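4.3 Sealing the Countertop

Read Section 4.2 before starting. The sealer must not be applied to a surface that has been cleaned with soap or wax polish during the previous week.

1. Clear the counter and wipe it with a damp cotton cloth. Allow it to dry overnight.

2. Test the stone. Place a few drops of water near the back edge and wait. If the spot darkens, the stone needs sealer. If it does not, stop at this step and repeat the test next September.

3. Open the windows. Cover the sink, the faucet and any painted trim with paper.

4. Shake the bottle of Alva stone sealer and pour a small amount onto a lint-free pad. One bottle covers more than 60 square feet.

5. Spread the sealer in straight, overlapping passes. Work on one section at a time.

6. Wipe off all remaining liquid before it turns sticky. Sealer that dries on the surface leaves a haze and must be removed with Tistanis cleaner, part 1180.

7. Apply a second coat only if the water test fails again the next day.

CAUTION: Do not use vinegar, lemon juice or bathroom descaler on marble at any time. These products etch the polish, and sealer does not prevent it.

NOTE: Granite and slate tops follow the same steps. Engineered quartz must not be sealed.

Questions about this section may be sent in writing to Bindu Marar, Owner Support, Fondcombe. Please quote the order number printed on the delivery slip.

Revised Sep 23, 2020

Related sections
Removing Oil and Wine Stains
Repairing Chips With the Hunska Filler Kit
Care of Stone Wall Cladding
Warranty Terms for Natural Stone 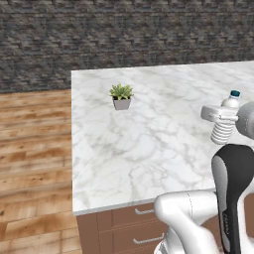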